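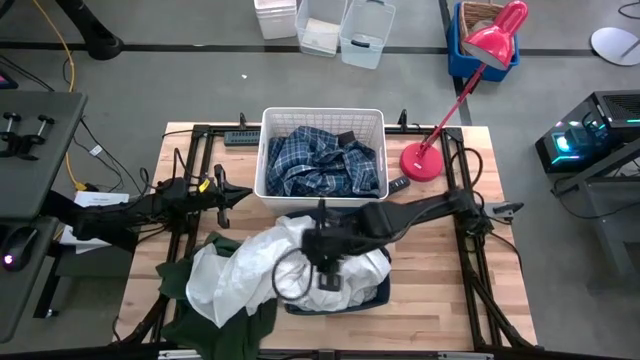 Dong-hyun Ham's view was that clothes are the worst thing to start a robot on, and that he would have picked blocks. Cloth never lands the same way twice, he said, and the person driving the arms gets tired of it long before the robot has learned anything.

Visit to Plunberg, Gilham
December – by Nadhirah Saragih

Three of us from Prernex went over for the afternoon session. The task that day was moving laundry between baskets with two arms, driven by remote control. Each attempt is recorded from start to finish, and the operator marks it keep or discard before going on. They had 1850 kept attempts when we arrived and want 3000 before they train again.

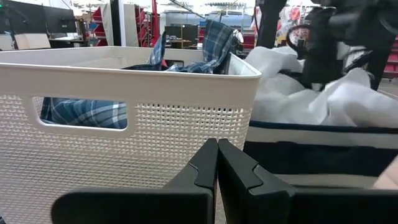

Do the discarded attempts get used for anything? They are stored, but so far only the kept ones go into training.

Mal-soon Hong ran the session. New operators get 32 practice attempts that don't count. She tells them to go slowly near the rim, where a gripper can catch the basket along with the cloth, and to let go and start over if the first grasp is poor – a recovery is worth keeping too.
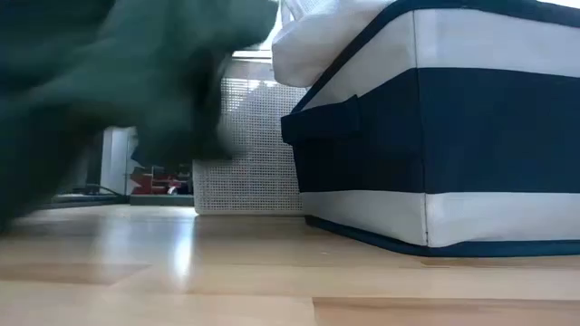
I had a turn after the break. Judging depth was harder than I expected, and I closed on air several times before getting hold of a sleeve. Nithin Gounder did better, having driven arms before.

We left at 4:30. Our notes on operator training are in the shared folder.

Contact: Prernex visits desk | © Prernex | Back to top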